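About Ruvness

Hello, and thanks for clicking on the page nobody usually clicks on! I'm Akash Khurana and I started Ruvness, a small research outfit that works on one fairly narrow thing: teaching robots to pack and unpack ordinary household stuff with two hands.

Before this I spent a long while at Flestine, working on warehouse arms that picked up the same carton all day. They were very good at it. Then my mum asked me over dinner if one of them could put her shopping away, and I had to say no, and I've been a bit annoyed about that ever since.

So, what do we do all day? We don't start with a robot. We start with a person holding a gripper in each hand, doing a job the way they'd normally do it, while cameras on the grippers record what the fingers are up to. We do this in lived-in rooms with whatever's to hand (boxes, packets, cartons, the lot). Our method, which we call Vishwakarma, learns from those recordings and then has to do the same job on a proper pair of arms. 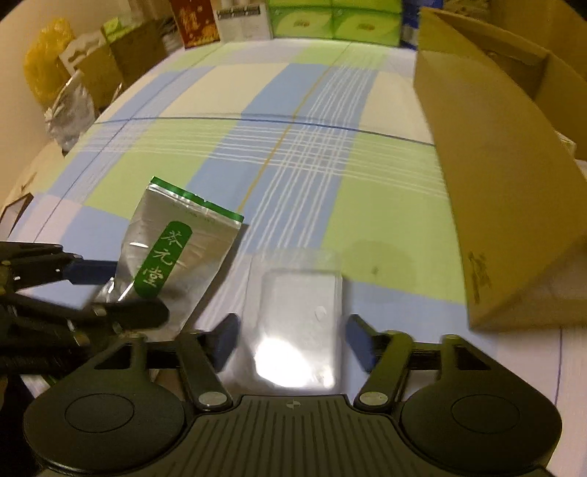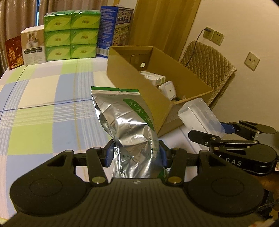 A foil packet, a clear plastic case and an open cardboard box, with a gripper for each hand.

The bit I get most excited about is what we call hand-over points. If you watch someone pack, one hand is nearly always waiting for the other, and it's getting ready while it waits – turning a little, opening a little, moving out of the way. Our early models ignored all of that and treated the two hands as separate workers who happened to share a table. They bumped into each other constantly. Once we started marking those waiting moments in the recordings and training on them properly, things got a lot calmer.

For the numbers people: our current training set is 2,676 recordings of packing and unpacking. We then ran 407 trials on the arms with objects that weren't in the set, and the old version failed in 58 more of them than the new one did. I'd love that gap to be bigger. Crinkly bags are still the worst offenders, as they change shape every time you squeeze them, and shiny or see-through things give the cameras a hard time too. Patterned bedding was a pain for months, but we seem to be over that one (touch wood).

We're based in Drestura, up two flights of stairs above a shop that sells lampshades. There are a few of us full time, plus students who come for a term and quite often stay longer than they meant to. Everyone takes a turn with the grippers, me included. I'm the slowest packer on the team and my recordings are apparently useful for exactly that reason, so I've stopped being offended.

We share what we can. The labelling guide for hand-over points is free to anyone who asks, and we're tidying up a first batch of recordings to put out in November. If you work on something similar and think we've got it wrong, please do write in! One of our better changes, widening the gripper cameras' view so each hand can see the other, came from a reader who emailed to complain about a chart.

We take on 2 students each term. You don't need a robotics background, but you do need patience and a fairly high tolerance for repacking the same box. Send a short note about yourself and something you've made, and I'll write back myself, usually in the evening once the arms are switched off.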